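Routing and Securing Low-Voltage Cable Along a Baseboard

Last revised Saturday, October 10, 2026, by Dalibor Havlíček

Scope

This procedure covers surface routing of thin low-voltage cable (network, speaker, lamp leads with an external adapter) along an interior wall. It does not cover line-voltage wiring. Local rules apply to anything run inside a wall or through a floor.

Tools and materials

Tape measure
Pencil
Adhesive cable clips sized to the cable jacket
Isopropyl alcohol and a lint-free cloth
Painter's tape
Hook-and-loop ties

Clip size is given as the jacket diameter the clip will accept. A clip that is too large lets the cable slide. A clip that is too small deforms the jacket, and on network cable that can disturb the pair geometry.

1. Plan the route

Start at the device end and work toward the outlet or wall plate. Follow the top edge of the baseboard where possible. Avoid heat registers, door swings and any place where furniture is regularly pushed back against the wall. Measure the full path, including vertical drops, and add 20 inches for slack. Leave most of the slack at the device end.

If the cable must cross a doorway, go up and over the casing. Flat cable under a threshold strip is a second choice and should be inspected every October or whenever the strip is lifted.

2. Prepare the surface

Wipe the baseboard with alcohol and let it dry. Fresh paint needs to cure before adhesive is applied; check the paint can for the figure. Textured or chalky surfaces will not hold adhesive clips – use screw-mount clips there.

3. Mark and place the clips

Mark a clip position every 20 inches on straight runs and 2 inches to each side of a corner. Tape the cable in place along the marks before removing any adhesive backing. This shows sagging and wrong turns while they are still easy to fix. Then press each clip for a slow count and leave it unloaded overnight.

4. Seat the cable

Work from one end only. Push the cable into each clip with a thumb, keeping light tension. Do not pull hard enough to lift a clip. At corners, form a gentle curve. A sharp fold in a thin cable will usually fail at the fold.
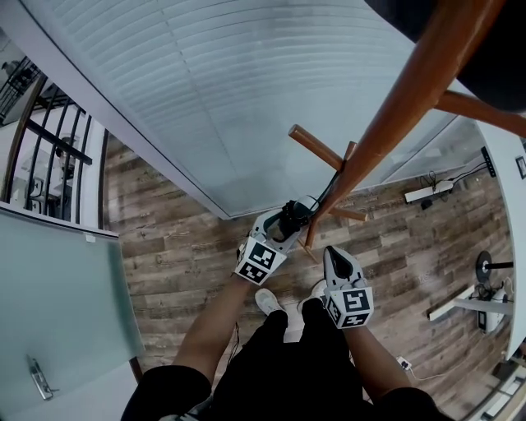 5. Dress the ends

Coil the remaining slack loosely and secure it with a hook-and-loop tie. Plastic zip ties are acceptable if left loose enough to rotate by hand. Keep the coil off the floor and away from chair legs and casters. Label both ends if more than one cable shares the route.

6. Check the run

Connect the device and confirm operation. Tug lightly at each clip. Any clip that moves should be removed, the surface cleaned again and a new clip fitted; adhesive pads are not reusable.

Corrections to step 3 were supplied by Oľga Oravec.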